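Speaker notes: Automation on the packing floor and what it asks of staff
Beltomley site briefing, 28 Mar 2024
Presenter: Verna Lindqvist, Site Operations

Slide 1. Purpose of the briefing

Welcome colleagues from all shifts. State at the outset that the briefing covers the packing tables only. Goods-in and dispatch will be dealt with separately by Khôi Lò.

Remind the room that the site handles 1228 product lines, and that small cartons make up most of the handwork. The company intends to move part of that handwork to two-armed cells supplied by Flirkier. The simulation work is being carried out with Verow.

Pause for questions on scope before moving on.

Slide 2. What the gripper has to work with

Explain that every motion is tried in simulation before it is allowed on the floor. At close range there is very little to go on: two fingertips, held apart, and a plain tan surface. Packers judge a carton by eye and by touch without thinking about it, and the cell must be given that judgement in some other form. Tín Phí has asked that experienced packers sit in on these sessions, and management has agreed.
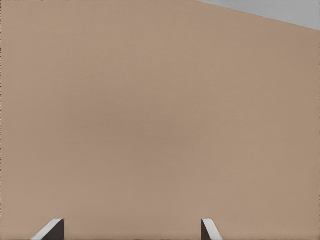 Slide 3. Changes to duties

Lifting and turning small cartons will pass to the cell in stages. Staff at the tables will move to checking, clearing faults and preparing stock. Six posts are affected in the first stage. No post will be removed in that stage, and grades will be protected.

Training begins in September. Each person will receive 3 days away from the line, on full pay. Tài Tăng will hold the list, and names should reach him through shift leads.

The layout under study places both arms along one side of the table, with a single carton between them and glass panels at the edges. Ask colleagues to consider where they would wish to stand, and how they would reach a carton that has come to rest at an angle.
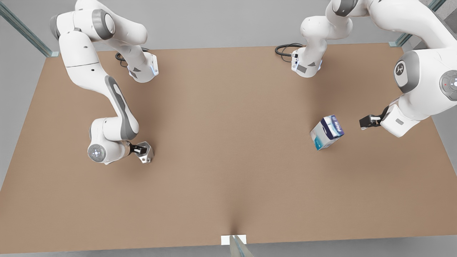 Comments on reach and standing position will be taken into account before the floor plan is fixed. The Đồng site received more than 200 written comments on its own plan, and several led to changes in the height of the benches.

Slide 4. Concerns already raised

Pace of work. The cell will not be used to set individual targets. Read this sentence out in full.

Working alone. Manee Sitthichai has advised that no shift should leave one person in charge of a cell without a second trained colleague within call. This advice has been accepted.

Pay for fault clearing. Discussions continue. Do not give a figure if asked.

Slide 5. Questions

Allow a third of the session. Note any question that cannot be answered and give the name of the person who will reply. Written copies of the slides are available from the site office.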